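Section 4. Listing a Closed Business

Kemum keeps a directory of every shop and restaurant in Rordale, including the ones you still give directions by ("turn left where the shoe store was"). Use this section when a place shuts its doors for good.

1. Open the Directory tab and search for the business by name. If there are two results, one of them is the Pickering branch. Check the street.

2. Select Edit Status, then Closed. Do not select Remove. Remove deletes 39 years of lunch reviews and cannot be undone, as Darren Whiteley can tell you.

3. Enter the closing month. If all you have is "sometime in August," enter August and leave the day blank.

4. Fill in the Last Known Use field. The limit is 149 characters, so the full story of the salad bar will have to wait for the Comments box.

5. Press Save. The map pin turns gray within four minutes.

Note: A handwritten "Back Soon" sign does not count as a closure until it has been up for 237 days. The Hinton Street bakery holds the current record and is still listed as open.

Caution: Do not merge a closed business with whatever moved into the building. The new tenant will inherit the old phone number, the old complaints and one very persistent fan of the meatloaf.
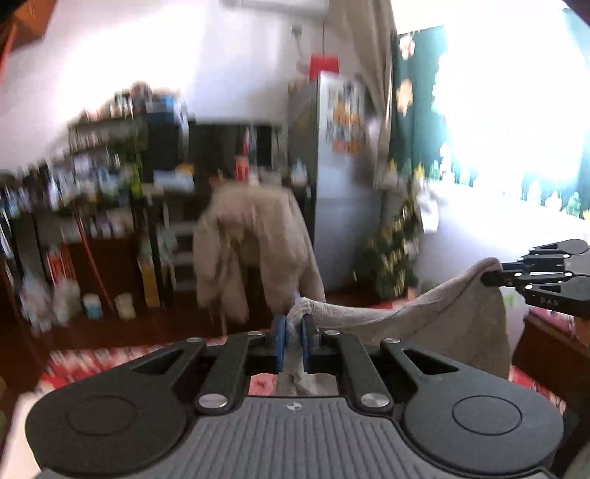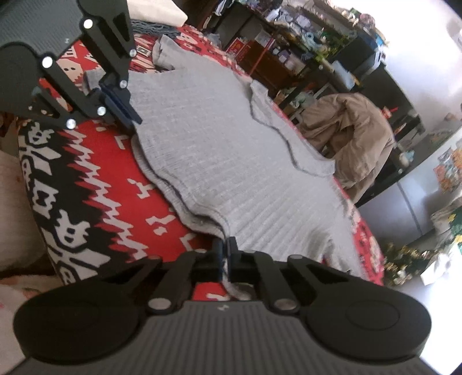
6. To reopen a listing, go to Edit Status and select Open Again. You will be asked to confirm twice. The second prompt is for people who are only being hopeful.

7. If the business has reopened under a new name, start a fresh entry and put the old name under Formerly. Residents will search for the old one anyway.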